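Robots and roses at the Okalholm open day

March 2022

I'll admit I went to the Okalholm open day mostly for the free coffee, and I came home talking about flowers. Fonen and Menon had opened up their workshop for the afternoon, 56 of us had signed up, and the bit everyone wanted to see was the robot handling artificial roses and hydrangeas at a white table.

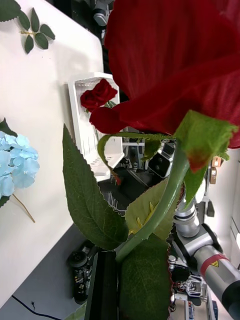 Florists will want to know if it can manage real stems, was the first thing put to our guide, and plenty of heads nodded. The reply was fair enough — real ones come later, and cloth petals don't need replacing every morning.

We were let in seven at a time, so there was a bit of a queue in the corridor (good biscuits, though!). When my turn came I got a spot right by the table and stayed for as long as they'd let me. 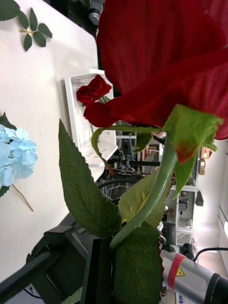 A reader who went to the January session in Wallau has since written in to say that theirs was all boxes and bottles, and that she'd have swapped it for flowers in a heartbeat. I'm with her. Boxes are sensible, but I've seen boxes moved.

The talk beforehand lasted 40 minutes and I could have done with half of that, much as I liked the part on teaching a machine how hard to squeeze.

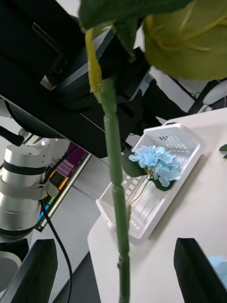
What I really wanted to know was how they'd picked the flowers. Awkward shapes, we were told, and lots of them. A hydrangea like the pale blue one in the white tray is a big round head on a thin stem, and I'd never given a thought to where you'd take hold of that. I have now!

Okalholm hopes to run another afternoon like it — put your name down early if you fancy it. 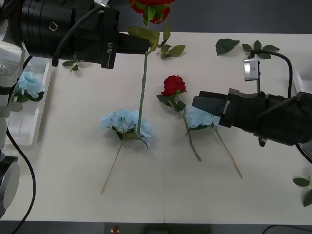
Both arms at the flower table, with a red rose held up on the left.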